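Studar Bench Oven 30 L

Product code: 2846
Supplied by Evard Catering Equipment

The Studar Bench Oven is a compact convection oven for staff kitchens, community halls and small cafés. It runs from a standard household outlet and needs no special wiring. The 30-litre cavity takes two trays at once, and the door opens downward to form a level resting surface.

The oven replaces the earlier Bara model, product code 3653. Trays and racks from the Bara will fit the new oven. Door seals and knobs will not, and must be ordered separately.

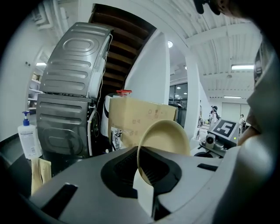
Placement should be settled before the oven is ordered. The bench must be level and able to carry the full weight of the oven with both trays loaded. Allow a bench depth of at least 600 mm, and keep the space above the oven clear – hot air leaves through the top vents. The oven must not be installed inside a closed cupboard.

Controls

The front panel has one dial for temperature and one for time. The timer sounds at the end of the cycle and switches off the elements. The fan continues to run until the cavity has cooled.

Cleaning and care

Switch the oven off at the wall and let it cool fully before cleaning. Wipe the cavity with a damp cloth and mild detergent. Abrasive pads and caustic sprays will damage the enamel and are not covered by the warranty. The crumb tray slides out from the front and should be emptied weekly in busy kitchens.

Included

Oven, two enamelled trays, one wire rack, crumb tray, printed manual.

Ordering and delivery

Orders are accepted from organizations holding an Evard account. Delivery is to the ground floor only unless other arrangements are made in writing. Colour options are grey and white; white units will be available from September.

Account enquiries should be directed to Wai-kit Tsao. Spare parts and warranty claims are handled by Tin-yau Chu at the Hung Street service centre.

Page last revised 10/7/25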